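Report on the visit to the Pravwood site, Hokcombe
Module: Automation in Practice
Submitted 03/07/2021

1. Purpose of the visit

The visit formed part of the second-term work on two-arm handling. Our group was asked to attend the open day held by Oltari at its Pravwood site, to watch the demonstration of a simulated work cell, and to report on how the cell is set up and what could be reused in our own project. The project is a study of how two arms can share one table without stopping each other more than necessary. It was proposed in May and is at the planning stage.

2. Arrangement of the day

The programme had 4 parts: a safety talk, a short lecture, the demonstration, and a period for questions at the screens. Visitors were divided into groups and ours was placed last, so the question period was shorter than stated in the programme. Printed notes were handed out at the door. The notes cover the set-up of the simulation in fair detail but leave out the settings used for contact between gripper and object, and these had to be asked for separately.

3. The simulation

Oltari uses the simulated room for testing motion plans before they are sent to hardware. The plans are produced by a scheduler which the staff call Zakharchenko. It takes a list of moves for each arm, checks the swept space of every move against that of the other arm, and delays one of them when the two overlap. The delay is applied to whichever arm has the shorter list left. We were told that the rule was chosen for ease of checking and that other rules had been tried.

The test set at Pravwood consists of 127 move lists. Each is run from a fixed starting layout, then again with the objects shifted by a small random amount. A run is marked as failed if any part of one arm comes within the clearance limit of the other, or if an object is left outside its target area. Almost 2 hours are needed for the full set on the computer used for the open day. The staff did not give a failure rate and we did not obtain one from the notes.

The viewpoint can be changed while a run is in progress. This was useful, as one arm often hides the gripper of the other.

Views of the simulated cell during the demonstration

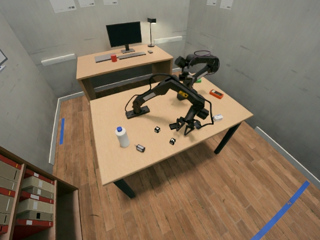
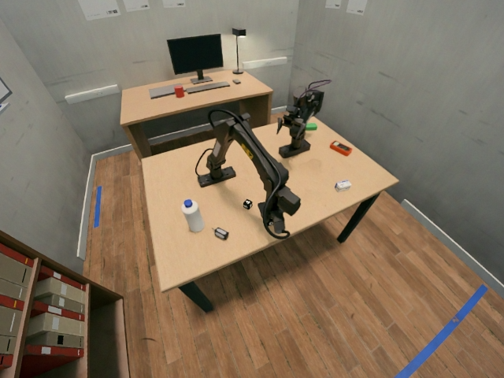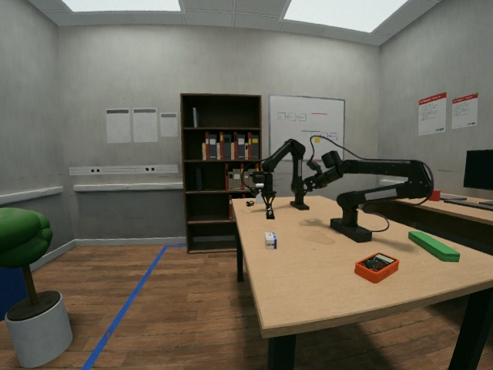 4. Relevance to our project

Our own cell will have a smaller table, and the main question is where the bases should go. The draft layout places them side by side along one long edge, which keeps the cabling short but makes the reach of the two arms overlap over most of the working area. At Pravwood the bases are staggered, one standing farther back on the table than the other. The first view shows a limit of this arrangement: with the nearer arm stretched out across the table, the gripper end of the other arm is partly behind it as seen from that side. A single fixed camera in that position would not be enough for us. In the second view the farther arm is folded into a compact upright pose, and we intend to define a similar parking pose for each arm in our move lists. The objects are also of mixed shape, among them a bottle, a small white box and a long green block, whereas our draft test uses equal cubes only. We propose to add a cylinder and one long part.

5. Points to be settled

The clearance limit has to be fixed before any move lists are written. The value in the printed notes applies to the arms used at Pravwood and cannot be taken over directly. The choice of delay rule is open. We will run 3 rules on the same lists and compare the total waiting time of each arm. The contact settings have been requested from Oltari in writing, and they will be added as an appendix if they are received before the next review.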